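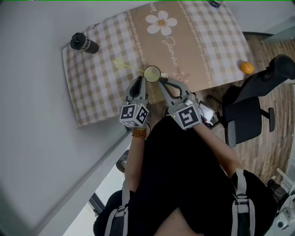
I spent most of last week's visit to Saengthong trying to pick things up with pretend hands, and my wrists are still a little sore. So let me tell you about it!

Saengthong is a small company on the second floor above a print shop, and what they do all day is show robots how to do ordinary stuff around a table. You hold a gripper in each hand, you do the job yourself using only the gripper fingers, and the recording goes off to be turned into something a robot arm can learn from. The robot doesn't have to be in the room. The grippers carry white cubes with black patterns on them, and those are what the software uses to work out where your hands were and how they were tilted.

I had figured it would feel like using salad tongs. It's more like using salad tongs while wearing ski mittens (and with somebody watching). Small, thin things are the worst. Anything flat wants to slide away or spin, and when you're using both grippers on one object you have to come at it from two sides at the same speed or you just shove it across the tablecloth. My first try at passing a small thing from left to right took me 17 attempts, and I'm counting the one where it landed in my lap.

Dae-han Do runs the sessions there and has the patience of a kindergarten teacher. His main tip was to slow down before the fingers touch, then close both sides gently and wait a beat. "If you rush, the robot learns to rush," he told me. He also made me start over any time I nudged something with my elbow, which was often. Bad takes aren't all thrown out, by the way - a drop followed by a decent pickup gets kept in a separate pile, so the robot can see how to recover.

The news part of all this is that Saengthong has signed on with Plodier, the folks who make the two-armed kitchen helper called Nusar. Plodier wants 667 clean two-handed recordings by the end of March, all of them done at regular tables with regular clutter left lying around. They had 199 finished when I stopped by, so there's plenty left to do. Sessions run 20 minutes and then you have to take a break, whether you feel like it or not. I felt like it.

Plodier has been teaching Nusar by remote control up to now, with an operator steering the real arms from a desk across the room. Dae-han says they'll keep doing that for heavier jobs, like pulling out a drawer full of pans, where you need to know what the real arm can manage. For little handoffs, holding the grippers yourself is a whole lot quicker, and you can do it in anybody's dining room.

No word yet on when Nusar will try any of the tabletop jobs on its own. I asked twice and got a smile both times. I've been told I can come back for the first run, and I'd love to see if it picks up my bad habits - I tend to tilt my left hand way too far. Dae-han noticed that in my first five minutes and he hadn't stopped mentioning it by the time I left.

Posted January 20, 2020

Contact the news desk | © 2020 Brandetance | Back to top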